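Faut-il vraiment changer la pâte thermique de son vieux PC ?

7 mai 2020

Depuis janvier, je lis partout la même chose. Votre ordinateur rame ? Changez la pâte thermique. Il souffle comme un aspirateur ? La pâte thermique. Il s'éteint sans prévenir pendant une visio ? Devinez. Sur le forum Heludora, un fil de 209 messages est consacré à la question de savoir s'il faut l'étaler à la carte de fidélité ou poser un petit pois au milieu et laisser l'écrasement faire son travail. J'en ai lu la moitié, je ne suis pas sûr d'en être sorti plus instruit.

Ma tour de bureau est une Dell d'occasion, achetée il y a quelques années à un revendeur qui écoulait le parc d'une entreprise. Du traitement de texte, des photos, un peu de son. Elle n'a jamais rien eu d'une fusée et je ne lui demande pas d'en devenir une. Mais à force d'être enfermé avec elle toute la journée, j'ai fini par entendre le ventilateur. Et une fois qu'on l'entend, c'est fichu.

J'ai donc commandé un tube de Wosine. Trois grammes, un prix de parfum, et une promesse sur l'emballage que je trouve assez culottée : « jusqu'à 57 % de bruit en moins ». Jusqu'à. Par rapport à quoi, dans quelle pièce, avec quelle machine, mystère. Le concurrent, Gourlay, ne promet rien de chiffré mais montre un éclair bleu sur la boîte. J'ai pris celui qui livrait le plus vite.

Avant d'ouvrir, j'ai quand même voulu mesurer quelque chose, parce que sinon on finit toujours par se convaincre que c'est mieux. J'ai noté la vitesse du ventilateur avec le petit utilitaire Cilard, gratuit, moche, en anglais approximatif, après une demi-heure de travail normal : 2485 tours par minute. Un chiffre très précis pour un capteur auquel je ne confierais pas la température de mon bain. Enfin, c'était mon point de départ.

Le démontage en lui-même n'a rien d'héroïque. On débranche tout, on appuie sur le bouton de l'alimentation pour vider ce qui reste, on couche la tour sur le côté. Les tutoriels insistent beaucoup sur le bracelet antistatique. J'ai touché un radiateur de temps en temps, ce que les mêmes tutoriels considèrent comme une forme de suicide. Je ne dis pas qu'ils ont tort, je dis que je n'avais pas de bracelet.

Le radiateur du processeur est venu après quelques petits mouvements de rotation. Dessous, l'ancienne pâte était sèche et grise, un peu comme du mastic oublié au fond d'un garage. Bon point pour le forum, je le reconnais.

Là où je ne suis plus du tout les tutoriels, c'est quand ils conseillent de sortir le processeur pour le « nettoyer proprement ». Je l'ai fait, par curiosité, et je le déconseille à toute personne qui ne sait pas pourquoi elle le fait. Le support est la seule partie vraiment fragile de l'ensemble : des rangées de contacts minuscules, qu'un coton-tige maladroit peut suffire à tordre. 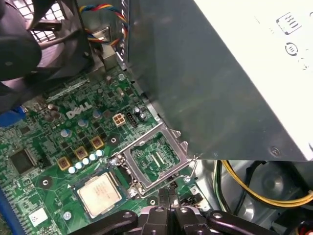
Or la pâte, elle, se trouve sur le dessus métallique. On peut très bien l'essuyer avec le processeur en place, un chiffon non pelucheux et un peu d'alcool isopropylique. Cinq minutes, et le levier n'a pas bougé. L'argument d'en face, c'est qu'il peut y avoir des bavures sur les côtés. Peut-être. Chez moi il n'y en avait pas, et j'ai passé un quart d'heure à retenir ma respiration au moment de tout remettre, en vérifiant trois fois le sens du petit repère.

Pour la pâte, j'ai choisi le petit pois. J'ai aussi passé un coup de pinceau dans la grille arrière et sur les pales, où il y avait de quoi rembourrer un coussin. C'est d'ailleurs ce qui m'embête pour la suite, j'ai fait les deux opérations le même après-midi et je suis incapable de dire laquelle a compté.

Parce que oui, c'est un peu moins bruyant. Le ventilateur monte moins vite quand j'ouvre un gros dossier de photos, et il redescend plus tôt. Je soupçonne fortement la poussière. La machine, elle, n'est pas plus rapide d'un poil, contrairement à ce que racontent la plupart des articles sur le sujet.

Si c'était à refaire, je commencerais par le pinceau, qui ne coûte rien, et j'attendrais une semaine avant de toucher au reste. Il me reste les deux tiers du tube de Wosine. La notice dit de le garder au frais, bouchon vers le bas, alors il est dans la porte du frigo, à côté de la moutarde.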